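Closet Care and Clothing Storage
Handout for Session 4: Hangers, Hooks and Getting the Tangle Out
Instructor: Bohumila Beneš
Brumumska Community Learning Rooms

Before you read on

Please go home and look at your closet rail before Saturday. Just look at it! Which way do the hooks face? Which clothes have slid halfway off? Where do the spare hangers live? Last session we got very deep into folding (I loved the argument over fitted sheets, we will come back to it), and now we get to the part of the course I look forward to most, because a hanger is such a plain little thing and it does so much work.

1. The parts of a hanger

We need some shared words, or we'll spend the whole evening saying "that bit there."

Hook. The part that goes over the rail. Usually metal wire, sometimes molded in one piece with the rest.
Neck. The straight run between the hook and the body.
Shoulders. The two sloping arms. The slope matters more than people think, and so does the curve at the ends.
Bar. The bottom length, if there is one. Good for pants and scarves.
Strap notches. Small cut-outs or little curled hooks that hold the straps of a camisole or a sundress.
Grip strips. Rubbery material set into the surface so that slippery fabric stays put.

Pick up any hanger you own and try to name all of these. You will find some that have no bar, some with no notches, and a few that seem to be nothing but shoulders.

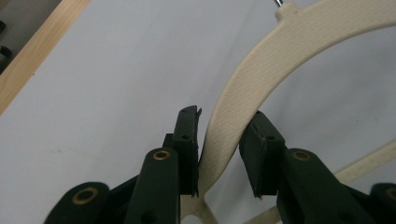 Once you have the names down, run a finger along the edges. I mean it - the whole way round, slowly. A rough spot that you can barely feel will catch on a fine knit and leave a pull in it, and then you're blaming the washing machine. Lenka Vaněk, who taught this course before me, kept an old pair of tights in her bag for this test and drew them over every hanger in the room. If the tights snag, the sweater will too.

2. Matching the hanger to the garment

Shirts and blouses: a slim hanger with a gentle slope is fine. Button the top button and one in the middle. The collar keeps its shape and the shirt can't creep off to one side.

Straps: use the notches. If your hangers have none, wind a rubber band around each end of the shoulders. It looks homemade and it works beautifully.

Silky or wide-necked tops: this is where grip strips earn their keep. Lay the garment on the hanger and settle it with your palms. Don't drag it along the strip, or you'll stretch the shoulder seam.

Jackets and coats: wide, shaped shoulders if you can get them. A slim hanger under a heavy coat leaves a ridge at each side that takes forever to steam out.

Knits: fold them! If you really must hang one, fold it in half lengthwise, lay it over the hanger with the armpit at the hook, and bring the body and the sleeves down over the shoulders.

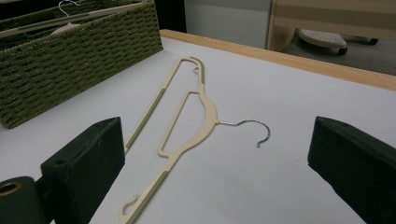 Fig. 2. Plastic hanger with open sections, grip strips, a strap notch near the tip and a wire hook.

When you compare slim hangers at a store, look at the body as well as the hook. Openings in the body give you somewhere to thread a belt or a light scarf, and I have become quite fond of them for that. The one thing to check is the join where the hook meets the plastic. Hold the body in one hand and turn the hook with the other. Some hooks are made to swivel and some are fixed, and both are fine. What you don't want is a hook that wobbles in its socket.

3. Sorting a pile of hangers

Everybody's spare hangers end up in a heap at some point. The hooks find each other in the dark, I swear. Our activity on Saturday is to take a good big heap apart and put it back in order, and it is much more fun than it sounds.

You need a clear table, a sheet of paper or an old bedsheet to work on, and an open basket or box.

Spread the heap out first. Push from the middle toward the edges with flat hands until you can see separate outlines.
Find a hanger that lies on top, with nothing crossing it. Take hold of it by the shoulder and lift that end.
Let the hook come last, turning it gently as it clears its neighbors. Pulling by the hook tightens everything.
Check it: edges, notches, strips, join.
Good ones go in the basket, all hooks the same way. Damaged ones go on the floor behind you, where you can't change your mind.

Work in pairs if you like. One person lifts and the other holds the rest of the heap down. My record with the Fukholm group was 4 minutes for a full heap, and we were laughing too much to go any faster.

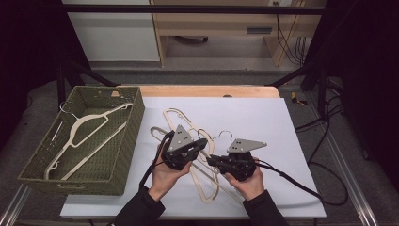

Why should all the hooks face the same way?
Because a stack of hangers with matching hooks slides apart one at a time, and a mixed stack locks together as soon as you tip the basket. On the rail it also means you can lift out a whole armful of clothes in one go.

4. Where the spares should live

Close to where you hang clothes up. That may be the laundry corner, or the end of the closet rail. A basket is lovely for this as long as it's wide enough for the shoulders to lie down. In a narrow basket, stand them on end with the hooks up. Keep a small number and pass the rest along; thrift stores are often glad to have them, but call first.

For next time

Bring three hangers of different kinds and one garment that always falls off. Session 5 is drawers, and I have so much to show you about drawers.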